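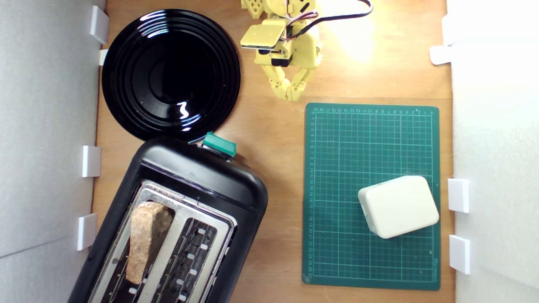

Gallitz to release second album, Mullano, in March

It has been a long wait for those of us who wore out the first Gallitz record, so I'm very happy to be able to pass on some proper news at last. The band have finished their second album, it is called Mullano, and it will be out in March on Cordier, the small label that has looked after them from the beginning.

For anyone who has joined the mailing list recently (and there are quite a few of you, welcome!), Gallitz are a four-piece built around the songwriting of Mathis Boyer, who sings and plays most of the guitars, and Benoît Fleury, who plays keyboards of every age and condition. Jérémie Delorme is on bass, and the drum stool now belongs to Dorian Rey, who joined after the last tour and is making his first recorded appearance with the group. People who saw the two warm-up shows this summer will already know what he brings. He's a lighter player than they had before, with a lot going on around the cymbals, and the older songs have picked up a bit of a swing that I didn't know I was missing until I heard it.

The first song to be let out into the world is "Sodisar", which went up on the band's page on Sep 10, 2022 and which I have played far too often for the good of anyone who lives with me. It runs to just over seven minutes. It begins with Benoît on his own, playing a figure on the electric piano that keeps seeming to land a beat early, and then Jérémie comes in underneath with a bass line that makes sense of the whole thing, and by the time Mathis starts singing you've quite forgotten how odd it was at the start. There's a long middle section without any vocals that I suspect will get longer on stage. The chorus only comes round twice, the second time with a brass part, and if you're the sort of listener who likes to sit through the whole of a song with the lights down then this one will do you very nicely.

Mathis told me a little about how it was written. "I had the words for a couple of years and no music that suited them," he said. "I tried them as a slow song, I tried them on an acoustic guitar, and each time I put them back in the drawer. Then Benoît played that piano part while we were waiting for a lead to be mended, and I sang the first verse over it more or less as a joke. We kept the melody exactly as it came out."

The album has 6 tracks, and anyone who remembers the debut will not be surprised to hear that some of them are on the long side. The title piece takes up most of the second half and is in several linked parts, with themes from the earlier songs coming back in different keys. Benoît was rather shy about calling it a suite. "We call it the big one," he said. "On the tape boxes it just says big one, then a number. I think we got to big one six before everybody was happy with it."

Production was handled by Ekene Abubakar, who has mixed the band's live sound on and off for a good while but hasn't made a record with them before. I think you can hear what he was after, even from the one song. The debut was a lovely thing, but it was very full, with guitar on top of guitar on top of organ, and there were moments where the poor old bass had to fight its way out. On "Sodisar" there's room to hear everybody. Ekene had them play the basic tracks together in one room, with only the vocals, the brass and a few keyboard parts added afterwards, and Jérémie says it was the most nervous he has been since his school concerts.

"If I made a mistake at minute six, the other three had to go back as well," he said. "Dorian was very kind about it. Mathis was less kind about it."

Now, the practical part. Mullano will come out on CD, on download and on double vinyl, and Cordier are also making a boxed edition limited to 505 copies. The box has the vinyl, a large-format lyric book and an extra disc of early versions, including one of the abandoned slow attempts at "Sodisar". The first boxed edition went quickly and there were some disappointed emails afterwards, so the label are asking that people order no more than one each this time round. Orders for all versions open on the label's site next month. I'll send a short note to the list on the morning it happens, so do check that we haven't ended up in your junk folder.

As for concerts, nothing is confirmed yet, though the band are hoping to play the whole of the new album in order when they go out in the spring. Dorian would like to see up to 6 dates before the summer, and Mathis would like rather more than that, so we'll see who wins. If you run a small venue or know somebody who does, Cordier would be glad to hear from you. They need a stage that will take four people and Benoît's keyboards, and somewhere to park a van overnight.

I'm hoping to have a longer talk with the band for the next issue, once I've been able to hear the full record. If there's anything you'd like me to ask them, just reply to this newsletter and I'll put as many of your questions to them as I can fit in.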